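Gridutis Home Arm Kit — Set-up Guide
Section 7: Bed tasks

Revised 7/31/18 by Randa Semaan, Trarport

7.1 Before you read this section

Many customers write to us with the same question: can the machine make my bed? The answer is, it can do parts of it. A bed is one of the hardest pieces of furniture in the house for a robot. A table stays flat and a cup keeps its shape. A blanket has a different shape each time somebody sleeps under it, and the software must guess where the edge is when the edge is folded under.

In this section you will set up the two arms for three bed tasks: moving a cover, moving a pillow, and clearing small objects. Please do Section 4 (power and stop button) and Section 5 (arm calibration) first. If the calibration is older than one month, repeat it.

What the kit can do today, with a person in the room:
Pull a comforter or blanket over one side of the bed.
Push or lift a pillow toward the headboard.
Take a book or similar flat object off the cover, if one side of it is free.

What the kit cannot do today:
Put on a fitted sheet.
Put a comforter into its cover.
Tuck in a sheet under a heavy mattress.
Decide which pillow you like on top.

7.2 Preparing the bed

1. Turn on the ceiling light. Close the curtains if the sun falls directly on the bed. Strong light on white cloth hides the wrinkles from the head camera.
2. Bring the base to the long side of the bed. The front of the base must not touch the bed frame.
3. Lock the wheels.
4. Take off glasses, phones, chargers, and anything that breaks. Look also under the pillows.
5. Check that both arm cables hang free and have enough length to reach the middle of the bed.
6. Press Bed on the tablet and wait until both arms go to the ready position.

Note: The cover and the layer below it should have different colors. A printed cover on a plain white pad gives good results. White on white gives poor results, and the Qudah software will often ask you to show the edge by hand.

Caution: Do not start a bed task with a person, a child, or an animal on the bed or under the cover. The software does not recognize a body under a blanket.

7.3 Moving the cover

1. On the tablet, choose Cover.
2. Touch the edge of the cover on the screen in two places. The first place is where the gripper will take hold, the second is where you want this edge to arrive.
3. Choose the speed. For the first week please use Slow.
4. Press Start and keep one hand near the stop button.
5. The right gripper goes down to the fold and rests there before it closes. Wait. This pause is normal, the arm is measuring the force.
6. If the gripper takes two layers together, press Stop, open the gripper from the tablet, and choose a new place a little farther from the fold.
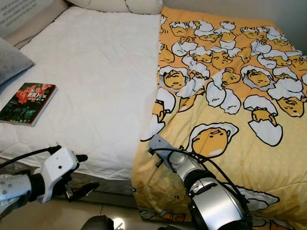
Figure 7-1. Right gripper on the fold of the comforter, beside the quilted pad.

A cover that hangs over the front edge of the bed is heavier than it seems. The part that hangs pulls back against the arm. Lift this part onto the bed by hand before you start, or the arm may stop with message 24 (load too high). This message is not a defect. Press Clear and try again with less cloth hanging.

A book lying on the bed can stay if it is not in the path of the cover. If it is in the path, remove it first by hand or with the Object task (7.5). When cloth is pulled over a book, the software sees a bump and tries to smooth it, and it will continue trying until you stop it.

7.4 Moving pillows

Pillows are easier than covers, but they cause more complaints. The reason is that a soft pillow gives no clear signal when it is touched. The arm presses, the pillow gives way, and the arm believes that nothing is there.

1. On the tablet, choose Pillow.
2. Touch the pillow you want to move. With a group of pillows, begin with the one in front.
3. Choose Push or Lift. Push uses one arm. Lift uses both arms and needs free space at each side of the pillow.
4. Press Start.
5. When the arm has stopped, look at the result before you press Next.
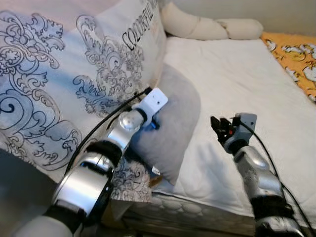
For large pillows that stand upright we recommend Push. Lift is possible, but a large pillow can cover the view of the head camera, and then the second arm must work without seeing. The software lowers the speed in this situation, and the task becomes very slow. Most people will lose patience and do it by hand, and we think they are right.

Note: Sewn labels, zippers, and buttons can catch in the fingers of the gripper. Turn them to the wall side where possible. If a label is caught, do not pull the cloth. Open the gripper from the tablet first.

Caution: Never put your hand between an arm and the headboard, even when the arm is not moving. An arm in pause is still under power.

7.5 Clearing objects

1. Choose Object and touch the object on the screen.
2. Touch the place where it should go. This place must be within reach of the same arm.
3. Press Start.

A closed book is picked up best from the side of the spine. If you take it from the page side, it may open in the air. Magazines and loose paper are not supported.

7.6 What to expect

Our test group at Firnside has recorded 1,702 bed tasks with this kit. Moving a cover on a prepared bed is the task we trust the most. The complete job, from an unmade bed to one that you would show to a guest, we do not offer as a single button, and we ask dealers not to promise it. A person is much faster at it. The kit is of use mainly to people who cannot bend or reach over the bed, and for them the waiting is often acceptable.

The next software version is planned for September. It will let you save a position for each pillow — please make a new calibration after you install it, as the saved positions depend on it.

7.7 Ending the task

1. Press Home. Both arms go up and back.
2. Wait for the green light on the tablet.
3. Unlock the wheels and move the base away from the bed.
4. Wipe the gripper fingers with a dry cloth. Lint from blankets collects in the joints.

Continue with Section 8, Laundry tasks.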